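Kitchen Basics for New Cooks, Session 4: Soup from Whatever You Have

Hi again, everyone. These are the notes I promised, typed up from my own messy cards, so forgive the order. A few of you asked for the bean soup amounts and I've put those near the end.

First, the leftovers from last session. The stock you took home keeps 4 days in the fridge. If you froze it, fine, it'll wait for you, but write on the lid what it is. I have a tub in my freezer right now that could be chicken stock or could be pear juice, and I'm not going to find out until I need one of them.

Where soup starts

Almost every soup we make in this course begins the same way: fat, onion, salt, patience. I know, I say it every time. Chop the onion fairly small (the size of a pea is good, the size of a dice is too big) and give it a good 14 minutes over low heat with a pinch of salt. Most recipes say five. I don't know whose onions those are! You want them soft all the way through and sweet when you taste one, with no brown edges yet. If they start to color, turn the heat down and add a spoonful of water.

Carrots and celery go in after that if you've got them. Garlic goes in last and only needs a minute.

Heat, and how to look at it

People get stuck on the words, so let's sort them out. A boil is big bubbles breaking all over the top, and stirring doesn't stop them. A simmer is small bubbles, mostly around the side, with one or two coming up in the middle. A bare simmer is a bubble now and then, when it feels like it. Soup with beans or meat in it wants the bare simmer. Pasta wants the boil. Pureed vegetable soups will put up with nearly anything.
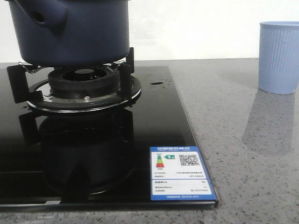

Navy pot, gas burner.
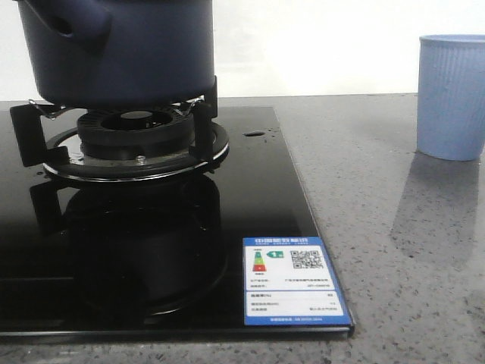

Go by the bubbles and forget the number on the knob. Your stove at home and the one in the Pleso room are different animals, and mine at home has a back burner that only knows one setting, which is angry. Pot shape changes things too. A wide pot loses water faster than a tall one, so if yours is wide, keep the lid mostly on and check it more often.

Salt

Salt a little at the start and a little in the middle, then taste at the end and fix it. If you put it all in at the start and the soup cooks down, you can't get it back out. (The potato trick doesn't work. I tried it three times for the Gikumberg class and all I got was salty potatoes.) If it's too salty, add water or more beans, and plan on company.

If it tastes flat and you've already salted it, try something sour before you reach for the shaker again. A squeeze of lemon or a splash of vinegar wakes up lentils like you wouldn't believe – half a teaspoon, stir, taste, then decide.

Bean soup for four

1 large onion, chopped
2 carrots, chopped
3 tablespoons olive oil
170 grams dried white beans, soaked overnight
5 cups water or stock
1 bay leaf
Salt, pepper, vinegar

Cook the onion and carrot in the oil as above. Drain the beans and add them with the water and the bay leaf. Bring it to a full boil for ten minutes, then drop to a bare simmer with the lid tilted. Start tasting beans after some 40 minutes and taste several, as one soft bean proves nothing. Old beans can take twice as long. Mash a ladleful against the side to thicken it, then salt, pepper and vinegar.

For next time

Make one soup at home and write down what you changed. Bring an apron, a sharp-ish knife and a container with a lid that fits. We're doing flatbreads, and the Marell group is joining us, so please come a little early and grab a spot at the counter.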